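Help us plan our next equipment buy – bench testers and one part-time planner wanted

Posted 17 June 2021
Nesis workshop, Odgate

I run the bench side of Nesis, a small outfit in Odgate that takes in old desktop computers and strips them for parts we can test and resell. Over the past while I've been moving the fiddliest bits of that work over to robot arms, and now I have to write a budget for more of them. I need help with it! I can tell you how a processor ought to go into a socket. I'm much worse at telling a lender what three years of spare fingertips will cost.

So I'm looking for two kinds of people, and you're welcome to put your name down for both.

The first is a part-time equipment planner, for 12 weeks at 15 hours a week. You'd be building the buying plan with me: what we get new, what we get used, what we make ourselves, and what we put off until next April. You'd be in the room when the quotes come in, and you'd get to argue with me about them. I like being argued with, as long as you've brought the numbers.

The second is a handful of bench testers. These are folks who've worked with their hands on computers or small assemblies and can spend a few sessions at the cell, trying things and telling us where the money should go. A lot of equipment gets bought by people who've never stood next to it, and I'd like to do this one differently.

What the work looks like

The task we're costing first is processor handling, with the chips, the fixture and an open desktop tower all within reach of the arm. If you're wondering whether this is your kind of thing, have a look.

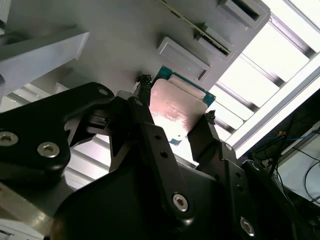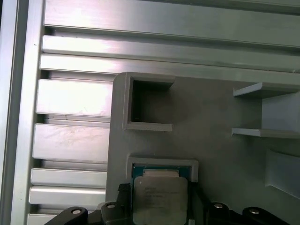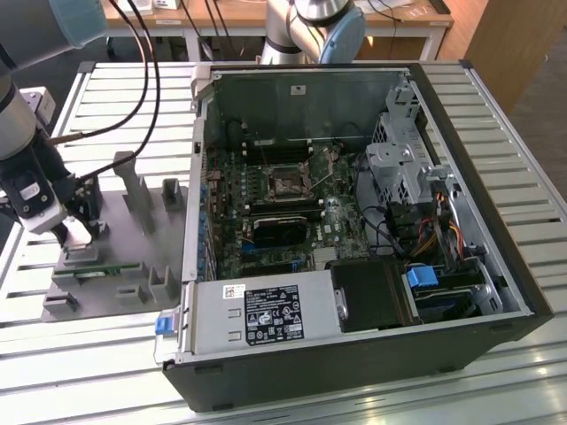
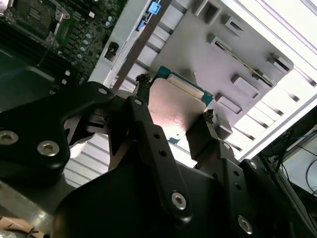
What's on the shopping list so far

Very rough, and half of it is in my handwriting on the back of a packing slip, but it goes like this:

Grippers and fingertips. We need to decide whether to standardize on one finger design or keep a few. I lean toward one. My bookkeeper leans toward whichever is cheaper to replace, and that may well be the same answer. I want a spares line in the budget that somebody has thought about properly.

Fixtures. Printed ones are quick to change and I'm fond of them, but I don't have a good number for how long one lasts before the pockets get sloppy. Somebody needs to set up a simple wear log and then keep after me to fill it in.

Cameras and cables. Cable management is a real cost and I left it out of the last budget completely. Please don't let me do that again.

A bigger bench. The quote I have from Sivakumar is $2,117 with delivery, and I have no idea if that's good. Finding out would be a nice first-week job for the planner.

Floor space. There's a second room coming open at our Zudirdale site and I'd love to put a cell in it, but the power situation over there needs somebody to walk through with a notepad and ask annoying questions.

Who I'm hoping to hear from

For the planner job, you should be comfortable in a spreadsheet and not shy on the phone with suppliers. If you've bought machinery for a shop, a school lab, a bakery, whatever, that counts. You don't need to program robots – we have that covered – but you do need to be curious enough to ask why a part costs what it costs.

Testers should have built or repaired a desktop or two and know what a retention lever is for. Steady hands are good, and so is patience, because there's a fair amount of watching and writing things down. You can sit for most of it if standing is hard on you. We'll work out a setup that suits you, just say so when you write.

Pay and the practical stuff

The planner role is paid hourly, and I'll send the rate with my first reply so you don't have to sit through an interview to find out. Testers get a flat $500 for the full set of sessions, paid at the end, plus parking. If you have to drop out partway we'll pay you for the sessions you did.

Everybody gets a safety walkthrough before going anywhere near the arms. Long hair tied back, no dangly sleeves, closed shoes. There's coffee, and it's decent since I replaced the machine (that one didn't need a budget meeting).

How to apply

Use the contact form on the Nesis page and put PLANNER, TESTER or BOTH in the subject. A few lines about what you've done is plenty. If you're going for planner, add a short note about something you bought for work that turned out to be a mistake, and what you'd check next time. I'll be reading those first.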